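Progress report to the Varden Fund
Drumutik: a sound and light installation in the old rope works
Fri 13 October

Dear Caroline Mussa,

We are past the halfway point and I have a lot of good news, so please forgive the length. When you visited in July the main hall was a cold room with a tape outline on the floor. Now there are screens hanging in it, sound coming out of the walls, and a path that people can walk from one end to the other!

Build
Of the 19 projection screens, 9 are up and aligned. The rest are sewn and waiting for the second rigging week. Svend Eskildsen changed the hanging plan after the first tests, so the screens now overlap slightly when you come in from the street side. It cost us two days and it was worth every hour — you catch pieces of the harbor film between the gaps long before you reach it.

The floor is finished apart from the ramp by the north door. The ramp we ordered was too steep, the supplier took it back without a fuss, and the new one is being made to the right slope.

Film and sound
The rope works chapter is locked at 56 minutes and runs as a loop with no obvious start. We went through more than 1000 photographs from the Nillen family albums, many of them never shown in public, and the workers' outings turned out to be the heart of the whole thing (there is a sack race I could watch all day). The drum recordings are done too. We placed the drummers at opposite ends of the hall and let the echo do the rest, and the low notes travel beautifully along the brick.

The harbor chapter is behind. The color work at Rivera started late and we have seen only the opening section. What we have seen is lovely, soft and grainy, and I don't want to rush them. We have moved the full run-through back a week to give them room.

Budget
We are within the total you approved. Rigging went over, mostly on extra steel, and printing came in under after we dropped the large catalog in favor of a folded sheet. I would like your agreement to move the printing money across to rigging. The updated table is attached to the email.

Visitors
Two school groups came to the open rehearsal and stayed much longer than planned. They lay down on the floor to look up at the screens, so we are adding mats along the east wall. The teachers asked for a short worksheet and Svend is drafting one.

Next
Second rigging week, then the ramp, then sound levels with all the screens in place. I'm still looking for a quieter fan for the projector closet, and I need a decision from you on the wording of the credit line by the time rigging starts.

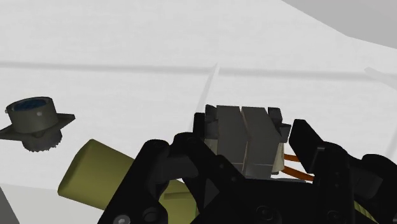
On the credit line, we have both the short and the long version set in type, and either one fits on the folded sheet. Do come by during the rigging week if you can. Mornings are best — the hall is dark enough until noon to see the films properly, and Svend would love to walk you through the new entrance himself.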